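Paltel 项目阶段进展报告
致：Denonik 基金项目管理部
报告日期：2021年10月11日

一、本阶段的总体情况

本报告说明 Paltel 项目在第二阶段的工作进展，并且重点报告一个安全方面的故障。按照资助协议，凡是与停机功能有关的问题，我们需要在阶段报告中单独写明。所以本次报告的大部分篇幅用于这个故障，其他工作写得比较短，请理解。

第二阶段的任务是在仿真厨房中完成机械臂的远程操作试验，内容是从洗碗机碗架中取出餐具和向碗架中放入餐具。仿真环境由 Sekano 提供，控制程序是我们自己开发的 Nishad 模块。协议规定本阶段要完成 3000 次试验。到暂停为止，我们完成了 319 次。这个数字明显低于计划，主要的影响是下面所写的故障以及随后的检查。

机械臂实物还没有通电，所有试验都在仿真中进行，没有人员受伤的可能，也没有设备损坏。但是 Nishad 模块以后要不加修改地用在实物机械臂上，我们认为这个故障必须当作真实的安全问题来处理。

二、故障的经过

操作人员用手柄控制机械臂。手柄的命令经过网络送到 Nishad，再由 Nishad 送给仿真环境。我们的安全要求规定：如果 200 毫秒内没有收到操作人员的新命令，机械臂必须停止运动，夹爪保持当时的开合状态，并且界面上显示停机提示。

十月初，一位操作人员报告，他松开手柄以后，机械臂仍然向碗架方向移动，直到夹爪和碗架的金属丝接触，手臂的关节开始振动，最后由他手动结束了这次试验。界面上没有显示停机提示。他起初以为是自己操作错误，在记录表中只写了“碰撞”两个字。第二天另一位操作人员遇到同样的情况，我们才把两条记录放在一起看。

之后我们暂停了全部试验，并把已有的 319 次试验的日志重新检查了一遍。检查的方法是比较每次试验中最后一条手柄命令的时间和机械臂速度变为零的时间。结果发现有 8 次试验没有按要求停止。在这 8 次中，只有两次有操作人员的报告，其余六次在记录表中都写为正常完成或者普通的抓取失败。

这一点让我们比较担心。故障发生的时候，手臂常常本来就要继续向同一个方向运动，操作人员看不出它是在执行旧的命令。换句话说，靠人的眼睛去发现这种故障是不可靠的。

三、原因分析

原因在 Nishad 的超时计时器中。

计时器的设计意图是监视手柄命令。但是在程序中，计时器在收到任何一个数据包时都会归零，包括手柄的命令包，也包括仿真环境发回的状态包。当手柄一侧的连接中断，而仿真一侧的连接正常时，状态包仍然不断到达，计时器一直被归零，超时条件永远不会满足。与此同时，控制程序继续使用最后一条速度命令，于是手臂继续运动。

我们为什么在第一阶段没有发现，也做了检查。第一阶段的停机测试是把整台控制计算机的网线拔掉。这样做的时候，两侧的连接同时中断，计时器工作正常，测试结果为合格。只中断一侧的情况没有写在测试表里面。这是我们测试设计的不足，不是操作人员的责任，也与 Sekano 的仿真环境无关。

另外还有一个次要的原因。计时器归零的代码最初写在公共的接收函数里，当时系统只有手柄一个数据来源，所以是正确的。后来加入了状态包，接收函数被共用，代码没有相应地修改，代码审查时也没有人提出。

关节振动是一个单独的现象。夹爪被命令继续向前，而碗架不能让开，仿真中的接触力就变得很大，数值计算不稳定。实物上不会出现完全相同的振动，但是会出现持续的推力，对碗架、餐具和夹爪都不好。

四、已经采取的措施

1. 计时器改为两个，分别监视手柄命令和状态数据。任何一个超过 200 毫秒，手臂都会停止。

2. 停机以后，不再自动恢复。操作人员必须先把手柄回到中位，再按确认键，手臂才可以重新运动。以前连接恢复后手臂马上继续运动，操作人员觉得方便，但是我们认为不应该保留。

3. 增加了力的限制。夹爪受到的接触力超过设定值时，速度命令变为零。设定值目前是按照仿真中的正常抓取选取的，到实物阶段需要重新确定。

4. 停机测试表增加了单侧中断的项目：只断开手柄、只断开状态数据、两侧先后断开，以及手柄数据延迟但不断开。

5. 每次试验结束后，程序自动比较命令时间和停止时间，不合格的试验会在记录表中标出，不再只依靠人工填写。

修改后的 Nishad 已经通过了新的测试表中前三个项目。第四个项目，即数据延迟但不断开，目前的结果还不稳定。延迟的命令到达以后，程序有时把它当作新的命令。我们打算在命令包中加入发送时间，由接收方判断命令是否过期。这项修改还没有完成，因此我们不认为故障已经完全解决。

五、试验场景

试验使用同一个仿真厨房。工作的位置在水槽旁边，洗碗机打开，碗架拉出。碗架的金属丝细而且密，夹爪靠近时可以移动的空间很小，这也是停机延误在这个任务中后果比较明显的理由。房间的其他部分不参加抓取任务，但是手臂转向时夹爪会朝向那里，所以碰撞检查也包括这些部分。
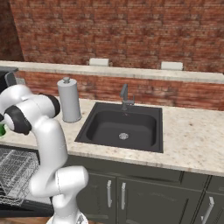 水槽、台面和左侧的机械臂

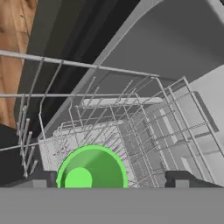
夹爪前方的碗架和绿色物体

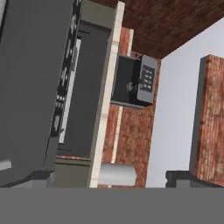
夹爪朝向砖墙，墙上有黑色保险箱

六、对计划的影响和下一步工作

因为试验暂停，3000 次试验不能在原定的时间内完成。我们曾经讨论过是否可以同时开放更多的操作位来追回进度，最后没有采用。在第四个测试项目合格以前，增加操作位只会产生更多需要重新检查的数据。

已有的 319 次试验中，8 次不合格的试验不计入成果，但是日志保留，以后用来检验修改后的程序。其余试验的停机时间都符合要求，我们建议继续计入。如果管理部认为应该全部重新进行，请在回复中说明，我们会按照要求修改计划。

下一步的工作顺序如下。

首先完成命令包发送时间的修改，并且通过全部停机测试。测试由没有参加编写程序的同事进行，测试日志随下一次报告一起提交。

然后恢复仿真试验，最先进行 200 次，只使用一个操作位。这 200 次中如果出现任何一次停机不合格，试验再次暂停，并在当天用邮件通知管理部。

实物机械臂的通电时间推迟到上述两项完成之后。另外，实物阶段会安装一个不经过 Nishad 的硬件急停开关。原来的计划中已经有这个开关，但是安排在实物阶段的后半部分，现在改为通电前的必要条件。开关的费用已经在预算中，不需要追加经费。

我们需要管理部决定两件事：一是同意推迟第二阶段的结束日期，新的日期在停机测试全部合格以后由我们提出；二是同意把原定用于场景扩展的工作时间改用于停机功能的修改和测试。场景扩展的工作不取消，放到第三阶段开始时进行。

附件：停机测试表（修改版）；8 次不合格试验的日志摘要；Nishad 修改记录。

Paltel 项目组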